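Budget notes from the sim bench

Hello again from the Sastasville shop! I promised to report back on the Tenen quote, so get your coffee. We spent most of January doing our planning in simulation before signing for any hardware, and I've been clicking through renders at my desk until my eyes cross.
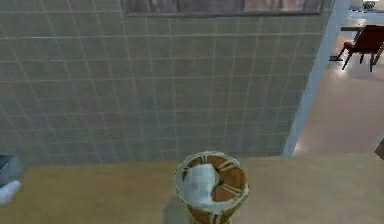
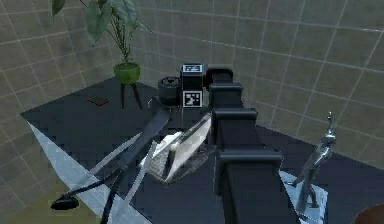 Two rendered views from our planning runs.

So, money. The arm package came in at 1,062 a month on the lease, and Yeoman wants another 800 up front for the mounting plate and cabling (I asked twice if that was a typo, and it wasn't). Stada was cheaper on paper until I got to the service contract on page 61 of their bid. Read the whole bid, folks!

My plan right now is to lease 2 arms, skip the fancy gripper upgrade until summer, and put what's left toward spare parts and a decent table. I'd also like to hold back a little for training time, which I forgot completely last year and then had to beg for.

If your group wants bench hours, tell me by Tuesday so I can work them into the request. I still need to know who has a spare outlet near the back wall, too. Extension cords are not in the budget!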